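Categoria: Robótica educacional / Artigos completos

3.2 Ambiente simulado e coleta de episódios

O trabalho foi desenvolvido na disciplina optativa de manipulação robótica, oferecida no segundo semestre do curso técnico da Escola Mendoza. A turma foi dividida em equipes, e cada equipe recebeu a mesma tarefa: retirar uma peça pequena de uma bandeja e depositá-la sobre a mesa, fora da bandeja, sem tocar nas bordas. A tarefa foi proposta por Crisóforo Varela, responsável pela parte prática, e adaptada por Darlene Doucette para caber nas aulas de segunda-feira, no horário das 14h.

Como a escola dispõe de um único braço real, todas as equipes começaram em simulação. O ambiente, chamado Kerkuna, foi montado pelos próprios alunos sobre um motor de física de código aberto. Ele contém a mesa, a bandeja, uma parede de fundo e o braço com garra de dois dedos. A peça é acrescentada no início de cada episódio, em posição sorteada dentro da bandeja. O controle é feito por teleoperação com um joystick comum, e os comandos são gravados junto com as imagens da câmera virtual.

Cada aluno registrou demonstrações em sessões curtas. Ao final do período foram gravados 553 episódios, dos quais 451 foram mantidos para treinamento. Os demais foram descartados por erro de gravação ou por abandono da tentativa antes do fim. A política foi treinada por clonagem de comportamento, com 4000 passos de otimização, nos computadores do laboratório Zuler. Não foi feita busca de hiperparâmetros além do tamanho do lote.

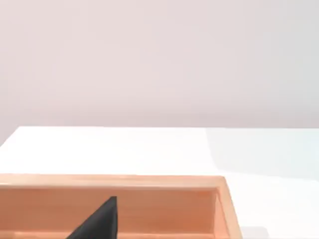 Figura 3. Vista da câmera virtual no ambiente Kerkuna, sem a peça.

A escolha do ponto de vista da câmera foi a decisão que mais ocupou as equipes nas primeiras semanas. Uma câmera alta mostra toda a bandeja, mas torna difícil avaliar a altura da garra; uma câmera baixa e próxima tem o problema inverso. Na configuração da Figura 3, a parede posterior da bandeja aparece de frente e serve de referência vertical: a ponta do dedo preto chega à metade da altura da face interna, e o operador pode usar essa relação para estimar quanto ainda falta subir antes de deslocar o braço para o lado. Em contrapartida, quase nada do fundo da bandeja fica visível, e o próprio dedo encobre parte da madeira atrás dele. A equipe Fliseck, que adotou esse enquadramento, precisou acrescentar uma segunda câmera para localizar a peça.

A iluminação também foi discutida. A mesa branca e a parede lisa foram mantidas propositalmente simples, para que o contraste com a bandeja alaranjada facilitasse a segmentação por cor usada em uma das aulas. A sombra suave sobre o lado direito da mesa altera um pouco o tom do branco nessa região, e o limiar de cor definido no lado esquerdo teve de ser verificado também ali. As equipes que fixaram o limiar a partir de um único ponto da mesa refizeram essa etapa.

3.3 Critério de sucesso

Um episódio foi considerado bem-sucedido quando a peça terminava em repouso sobre a mesa e nenhum contato entre a garra e as bordas da bandeja era registrado pelo simulador.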